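Recording a two-arm handover set in Tasance

Start with one short task and keep it the same all day. Ours is a marker in a paper cup, with one arm on each side. Set the cup between the grippers, open both, and go to the start pose before you press record.

Move the cup a little after every take. Turn the marker too, so it leans a different way. Change the operator after 89 takes, or sooner if the motions get jerky.

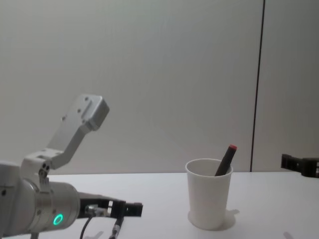
A reader on the Platell forum asked whether failed grasps should be deleted. Prendergast replied that they should stay in, tagged as failures, as long as the operator went on to recover. Takes where the operator gave up can go.

We follow that now. Our first set had 306 takes and no failures in it, and the policy froze whenever it missed. Nilo lets you add the tag from the review page (press F, then save).

Aim for 1000 takes before the first training run. Hold back every take from the last session for testing. Export with both wrist streams on.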